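Joyce Rotich
Itesden shared workshop, back bench

1/
Build thread for the two-arm letter sorter, March state. The last thread stopped at the bare table. Since then both arms are mounted, wired and running off one controller. Task is foam letters from plate to plate. Parts, mistakes and settings follow.

2/
Arms are a Stundar pair, bought used without the bases. They hang in from the far side of the table so the front edge stays free for me. Reach was checked on paper first, then with a broomstick cut to the length of the forearm plus gripper. The broomstick was more accurate.

3/
First mounting attempt was a steel plate bolted through the tabletop. It was stiff enough, but every hard stop went straight into the plates and the letters walked. Took it out and moved the load to aluminum extrusion standing behind the table. The holes are still there under the covering.

4/
Extrusion notes. Use corner brackets on both faces of the joint, not one. Torque them with the arm hanging at full reach, then again the next day. Mine had relaxed by a visible amount on the left arm and by nothing on the right. I have no explanation and have stopped looking for one.

5/
Power: one supply per arm, each with its own switch, and a common e-stop that drops both. I had them on a shared supply for a while. When one arm braked from speed, the other one's wrist reset. Splitting the supplies fixed it and a bigger capacitor didn't.

6/
Bus: each arm on its own bus, terminated at the wrist. If your wrist drops out only in certain poses, check the cable before you check the code. I spent two evenings in the Mfinanga driver reading timeout logic. It was a crimp.

7/
Cable routing is the part I'd redo. The loop at the wrist needs enough slack for full rotation and not so much that it sweeps the plates. I set mine by rotating the joint to both ends by hand with the power off, then tying it down at the point where it looked slightly too long.

8/
Wrist lights. Firmware gives green for bus up and drives enabled. Anything else and I don't run. The numeral labels on the bands match the IDs in the config file. Put labels on before you hang the arms. Swapping left and right in software and then debugging the result is a poor use of a night.

9/
Tabletop is covered in plain brown material. The original top was glossy and the overhead camera saw the wrist lights in it as extra objects. Brown still picks up a faint green tint under the wrist, but the threshold ignores it. The covering ripples toward the back, where no plates go, so I've left it.

10/
Plate layout. Blue plate on the right is the source, green on the left takes sorted letters, cream at the front center is for rejects. Here the left arm is at the blue plate with the fingers on a green letter, the E still to go, and the right arm is parked over the table with nothing in it.

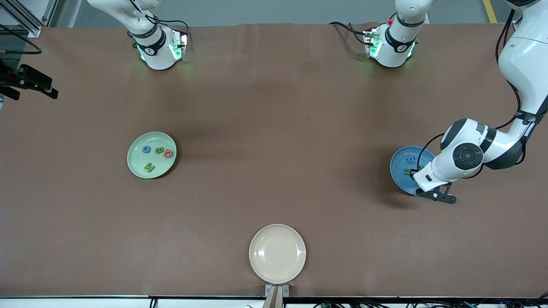 11/
Gripper force. Foam letters compress, so position tells you very little about whether you're holding one. I use motor current: close until it rises past the threshold, back off slightly, hold. Too high and the foam stays dented, which then confuses the classifier on the next run.

12/
Threshold was set by running each letter 20 times and taking the lowest value that didn't drop any. Thin strokes were the limit. An N held across the diagonal is fine. Held by one leg it rotates in the fingers as soon as the arm accelerates.

13/
Finger pads are metal, bare. I tried heat-shrink over them, then silicone tape. Both gave more grip, and both let go late on release, so the letter landed on the plate rim about as often as inside it. Bare metal with the current-based hold is worse on paper and better on the table.

14/
Plate rims were a bigger problem than the letters. The fingers come in at an angle and the linkage is wider than the pads, so low approaches near the edge hit the rim first. The planner now treats each plate as a shallow cylinder with a keep-out band 6 mm wide inside the rim.

15/
Letters inside that band get nudged toward the middle with closed fingers, then picked. It's slow and it looks clumsy. I considered a scooping motion and decided I didn't want to maintain one.

16/
Orientation. The classifier gets the letter right in any rotation except N and Z, which is the expected pair. Sideways N is a Z unless you know which way up it started, and on a plate there is no up. I took Z out of the set. Dennis Laizer called this cheating. He is welcome to submit a patch.

17/
Lighting: wide and diffuse from overhead, as much as the room will give. The gripper still throws a dark shadow beside whatever it is picking. Detection therefore runs once, before the arm moves in, and the result is held until the arm is clear. Running it live gave me phantom letters in the shadow.

18/
Collision between arms is handled crudely. A virtual wall down the middle of the table, and one arm at a time may cross it, with a token in the controller. Whichever arm doesn't have the token parks. Throughput suffers. I haven't bent a forearm yet.

19/
Numbers, for those who asked. 1,022 logged picks on the current settings. The log doesn't yet separate a missed grasp from a drop in transit, so I'm not quoting a success rate until it does. The Prusel logging script has a field for it that I didn't fill in for the first part of the run.

20/
Open items: strain relief on the connectors under the front edge, which at the moment are lying on the floor in a heap. A cover for the supply terminals. Replacing the wrist cable on the left arm before it fails instead of after.

21/
Controller config and the plate model are in the workshop's shared folder, under sorter. The wiring diagram in there is out of date from the e-stop onward. Corrected one goes up when I've traced the second relay.

22/
Reply to a few people at once: no, I don't have a spare set of base castings, and yes, the extrusion is the ordinary slotted kind. Any profile that takes your brackets will do. Measure the bolt circle on your own arm first, mine didn't match the drawing.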